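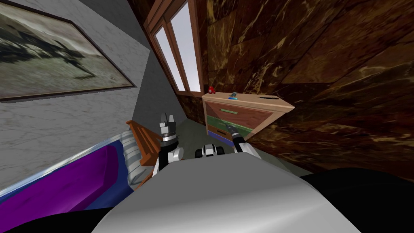
Wednesday, October 7, 2026

Drawer day again. I came in wanting to finish the grasp timing stuff and spent the whole morning on drawers instead, so the timing notes are at the bottom and they're short.

Where we stand: the new impedance settings are merged into the Drirnusik branch and the sim runs with them by default now. If your drawer task suddenly feels mushy, pull again and check that your config isn't still overriding the wrist stiffness. Mine was. I lost an hour to it, and yes, I'm the one who wrote the override (in a file called temp_new, so good luck to whoever comes after me).

The drawer problem itself is the one I was grumbling about last week. The planner hands over a nice straight pull line, the controller follows it, and the line is off by a hair from the direction the drawer really slides. With the old stiff settings the arm just fought the joint, the contact forces went nuts, and the solver would either let the fingers slip or pop the whole chest sideways. I ran a batch of 71 rollouts on the green middle drawer with the stiff settings this morning, to have a baseline, and 21 of them ended in a slip. Same seeds with the soft lateral axes: 6 slips. That's a lot better than I expected!

I went through those 6 by hand. In 3 the fingers never had a decent hold to begin with, so that's on perception and the pull direction doesn't come into it. The handle pose comes in a little too deep and we close on the drawer front. The others I don't understand yet. The force trace looks fine, fine, fine and then drops to zero in one step. Could be the contact solver, could be the log skipping. I turned up the log rate and I'll rerun them tonight.

Thing to try: estimate the slide axis while pulling. Take the first couple of centimeters with everything soft except the pull direction, fit a line to the wrist positions, then rotate the task frame onto that line and stiffen up again. Tsutomu Noguchi had a version of this in the Karkus repo ages ago, and I found it, but it assumes the old message types and it fits in camera frame for some reason. I'd rather rewrite it than port it. It's maybe a page of code.

Also, the left arm. While the right arm works the drawer, the left one just gets parked with its fingers up, and the planner treats it as a fixed obstacle. Fine for now, but the parked pose eats up a good chunk of the space the right elbow would like to use, and I'm pretty sure it's why we get those weird roundabout approach paths. I tried a lower park pose and the approach got shorter, then the self-collision checker started complaining about the body panel with margins that are way too fat. Somebody (me, probably) needs to shrink those margins. Left it as it was for today.

After lunch, other task: picking up the framed picture from flat. I like this one because it's so rude to the perception stack. It's thin, it's lying at an angle, and there's a photo inside that looks like texture to the segmenter, so the mask comes back with holes in it or stops at the border. Dorberg's mask cleanup helps if you turn the hole filling way up. The yaw is still jumpy when I fit a rectangle to the raw mask, so I switched to fitting the edges of the outer border only, and averaging over a few views as the hand comes down. With that the fingers line up either side of it pretty reliably before the close.
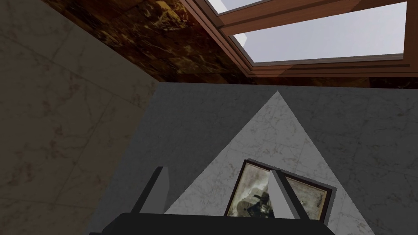
Eun-seong Yeon read the above over my shoulder and thinks averaging the yaw is asking for trouble: the views from high up are the bad ones, and they get the same vote as the good ones. Weight by distance, or throw out everything before the last stretch of the descent. Also wants to know why the descent isn't force-limited, when the object is that thin and the fingertips have to get so close to the surface.

Okay, both fair. Weighting by distance is a one-line change and I've put it in. The force limit is there in the controller, I just never turned it on for this task. It's on now, set low, with a short back-off if it trips before the fingers are at closing height.

Timing notes, as promised. The close command was going out before the arm had settled. I'm now waiting on joint velocity with a timeout, where before it was a fixed sleep. Son still has the fixed sleep in the demo script, so don't copy from there until I've fixed it.

Running overnight: the drawer reruns with fast logging, then a batch of the flat picture with the weighted yaw. Please leave the second GPU alone until they're done.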